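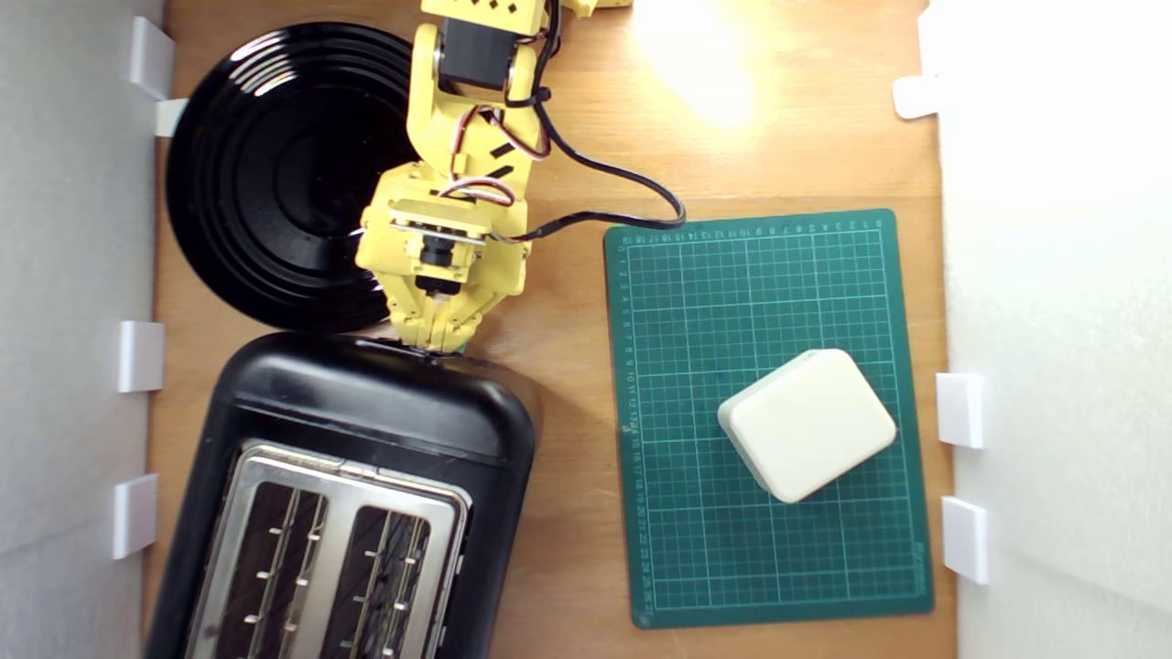
Open days at robot labs should be slower. I spent an afternoon in January at the one Clemeck holds in Gravville, and the best part of it was the dullest item on the program.

The crowd went to the big hall, where a tall machine waved and a speaker promised us free evenings for life. I lasted nine minutes. Down the corridor, Graciela Alarcón had a yellow plastic arm working over a wooden surface with a toaster, a black plate and a cutting mat. Four people were watching. She ran the arm with no music and no script, and when it missed, she wrote the miss down and started again.

It missed a lot. I stayed 55 minutes and saw plenty of failed tries at simple moves that a child would do without looking. Two visitors left after the first few. One of them said it was a waste of a good toaster.

I disagree. A visitor who sees only the polished show goes home believing the hard part is over, and then votes, buys and hires on that belief. Renato Durán, who runs a small repair shop in Zondham and came on the same bus as me, put it more simply: he wants to see a tool fail before he pays for it.

Alarcón told me the organizers had asked her to show a recorded run instead, in case of bad luck on the day. She said no — and I am glad she did. Labs get public money and public patience. They should let the public see what both are being spent on, misses included.

Clemeck plans another open day next year. I would put the toaster in the big hall and give it the whole afternoon.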